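Open Day Questions

Ceditz Open Day: Frequently Asked Questions

Last updated 11 January 2025

The open day runs in February at the Ceditz workshop. Most of what people write to ask is answered on this page. If your question is missing, use the contact form and we will add it.

Do I need a ticket?

Yes. Tickets are free, but the building has a limit of 200 visitors for the day and we have to keep to it. Book one ticket per person, including children. Bring it on your phone or on paper.

I booked and can't come. What should I do?

Cancel through the link in your confirmation message. The ticket goes to the next person on the waiting list.

What will I see?

There are three stops. At the first one, Lobo, our sorting arm, moves small parts between trays. At the second, visitors try the hand-held grippers. The third is the Anine room, where recordings made with the grippers are played back on a large screen and staff talk about how they are checked and labeled. You can do the stops in any order.

How long does a visit take?

Plan on an hour. The Lobo demonstration lasts 15 minutes and starts on the hour and the half hour. The gripper tables and the Anine room are open all day.

Can I use the grippers myself?

Yes, that is what the second stop is for. A staff member shows you how to hold the tool and how far to squeeze, then you pick things up and set them down on the tabletop. Start with the jaws wide open and come down over the object slowly. Most people squeeze too hard on the first try.

The fingers on the hand-held tool are plain dark green blocks with flat inner faces. They get scuffed in use. Each has small screw holes along its top edge.
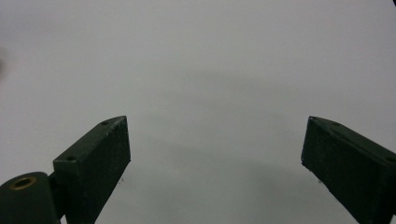
One visitor, Imre, wrote to us after last year's open day that he had expected the tool to feel like pliers and found it much slower to get used to. He could pick up a wooden block within a minute but kept dropping a coin, and he asked whether we could put out more flat objects this time. We will. There will be coins, washers and playing cards on one table and larger things on the other.

Will my turn be recorded?

Only if you agree. Practice turns are not saved. If you would like to add a recording to our collection, you sign a short form first and then do a set task. Last year visitors gave us 57 usable recordings. The recordings show the jaws, the table and whatever you are handling. Please take off rings with names or initials on them before you start.

Can children take part?

Children are welcome at all three stops. They can try the grippers if an adult stays with them. The tools are made for adult hands, and smaller children usually need to use both hands to close the jaws. We don't make recordings with anyone under 18.

Is it safe to stand near Lobo?

Lobo works behind a clear screen and stops if the screen is opened. Stay behind the yellow line on the floor. Don't lean bags or strollers against the screen.

Can I take pictures?

Yes, at the first two stops. Not in the Anine room, where other people's recordings are on the screen.

Can I bring my own objects to pick up?

Small ones, yes. Nothing sharp, nothing with liquid in it and nothing you would mind having dropped.

How do I get there, and is there parking?

The entrance is on the side of the building, past the loading dock. Parking in the Ritness lot across the street is free on the open day. There are 100 spaces and they fill up before noon. The bus stops at the corner.

Is the building accessible?

All three stops are on the ground floor and there are no steps at the entrance. One of the gripper tables is set lower for visitors who want to sit. Accessible restrooms are next to the coat rack.

Is there food?

Coffee, tea and water in the front hall. Please finish drinks before you go in to the gripper tables.

I teach a class. Can I bring them?

Not on the open day, as a whole class would take up too many tickets. Write to us through the contact form, choose "School visits," and tell us the grade and the number of students.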